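Kobzar slotted tool plate – a term and a bit with our robotics club
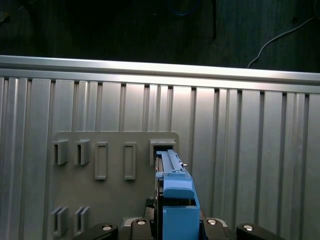 The grey plate on our bench panel, with the blue block in its slot.

I help out with the after-school robotics club at Joscombe, and since December we've had the Kobzar plate bolted to our ribbed aluminium panel. Quite a few of you asked what I make of it, so here goes!

First, the good. It sits nice and flat on the extrusion, and the students had it up in 46 minutes, including the bit where we lost a nut down a channel (mine, not theirs). The little open-sided clips are easy to get at, and the taller frames next to them give you something clear to line up on when you're teaching positions. Anselmo Restrepo's group have been working on tool pick-ups for the Stesstead round, and they love having one fixed spot for the blue block – no more bits of tape on the bench with "GOES HERE" written on them.

Now the grumbles. The slot is a snug fit, and if your approach is even slightly squint you'll know all about it. Abdul-Rahman Odoi, one of our older students, spent two whole sessions on the last bit of that move and ended up slowing it right down. He's got it coming in straight most of the time now, and I think he learned more from that than from anything I'd planned. I'd still like a small lead-in at the top of the slot, and I'd love the plate in a brighter colour. Grey on bare metal is hard going under our lights, with all that shine off the rail.

The instructions are thin too, just a folded sheet. Ours had up to 500 pick-ups in the log by half term and the clips still feel springy, so no complaints there.

Would I buy another? Yes, and we've asked the school for one for the Atley table. Four stars from me.

1552 views · 46 likes · 2 comments · Share

Recent reviews
Cable clips for club benches
Cheap screwdriver sets, compared
Getting ready for Stesstead: our kit list
Storage boxes that survive teenagers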